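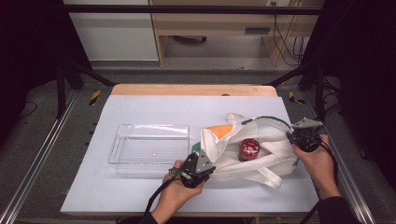 Tote bag task, left gripper against the side of the bag, right one on the fabric near the teal trim.

The Belau hand-held pair has been on my bench since November, and I've put almost 2000 demonstrations through it. Carol Tunstall asked for numbers before Bickerstaff commits to a second kit, so these are my notes.

Mechanically it's sound. The silver finger plates are stiff enough to pinch a single layer of canvas, and they release cleanly. Trigger travel is 12 mm, linear after the first two. I'd prefer a lighter return spring. After 70 minutes my index finger disagrees with the default one.

Cabling is the weak point. Both leads exit at the base of the grip and pull towards the operator, so any task with a wrist rotation wants slack managed first. Stepan Hrytsenko routes his over the forearm with a hook-and-loop strap. I've copied him.

Soft goods are the hard case. Getting a can out of a tote bag and into a clear tray sounds trivial, but the mouth of the bag collapses unless one hand holds it open, and the width encoder reads folded canvas as a closed grip. Firmware 8 adds an adjustable threshold. Set it per fabric and write the value down, as it resets on power cycle.

Calibration file format is still undocumented. I've emailed support and will add their reply when it arrives.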